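Sunday, November 7, 2021

Kitchen drawer day! I've been putting it off since April, when the big one by the cooker started jamming every time I wanted a tin opener, and this morning it finally beat me. So out it all came, three potato peelers included (why?), and I had a good ruthless sort through.

The white slotted spatula was always going to stay. It's only plastic and it cost me next to nothing at the market in Sellonby, but I reach for it more than anything else I own – fried eggs, fishcakes, the lot. 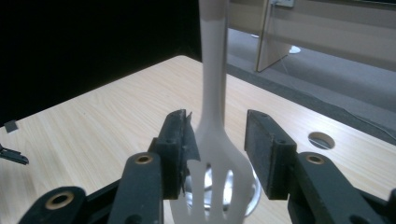 Loubna Alaoui reckons I should stop keeping the everyday things in a drawer at all and stand them in a jar by the hob, then give the drawer over to foil and freezer bags. I'm tempted, though my worktop is tiny and the kettle already hogs most of it.

Anyway, the spare peelers are in the charity bag and the drawer shuts again. Cutlery next weekend.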